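Petit fil sur ce qui m'occupe depuis février chez Brilolton : fabriquer des exemples pour qu'un modèle apprenne à ranger des outils de jardin. 1/

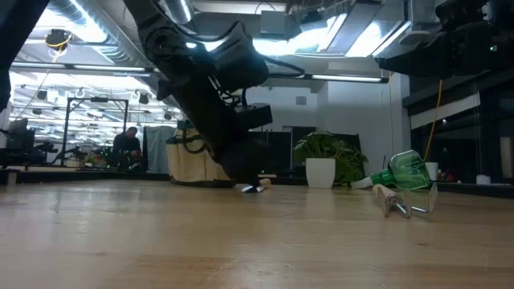 L'objectif du mois, c'est 500 démonstrations propres. On en est à 300 et je commence à voir des manches en bois quand je ferme les yeux. 2/

Le principe tient en une ligne : je pilote le bras, il prend un outil, il le pose dans le sac en toile, on recommence. Un épisode dure autour de 95 secondes quand je suis réveillée, nettement plus après le déjeuner - je vous laisse deviner à quelle heure je fais mes pires prises. 3/

Le plus pénible, c'est le métal qui brille. Une pièce argentée posée à plat sur une table vernie, avec tous les néons du plafond qui se reflètent dedans, il faut descendre très doucement, presque toucher, et refermer au bon moment. J'adore et je déteste !! 4/

Entre deux épisodes je mélange tout : le petit outil à dents change de côté, le pulvérisateur vert passe debout ou couché, la plante avance ou recule. Si je laisse tout au même endroit, le modèle apprend la table par cœur et il est perdu dès qu'on décale le sac de trois doigts (vécu, avec la première version de Monti, notre modèle maison). 5/

On me demande souvent si je jette les ratés. Non ! Une prise qui glisse et que je rattrape, je la garde et je l'étiquette « reprise ». Par contre, si j'hésite dix secondes au-dessus du sac, poubelle. Le modèle copie aussi mes hésitations, le pauvre. 6/

Côté étiquetage on est passés sur Bredar, 4 champs par épisode et c'est tout : outil, position de départ, résultat, remarque. Avant il y en avait tellement que je remplissais n'importe quoi à partir de 17 h. 7/

Prochaine étape, les outils qui se chevauchent. Si quelqu'un a déjà collecté ce genre d'exemples, je prends tous les conseils - surtout pour les manches qui roulent. 8/8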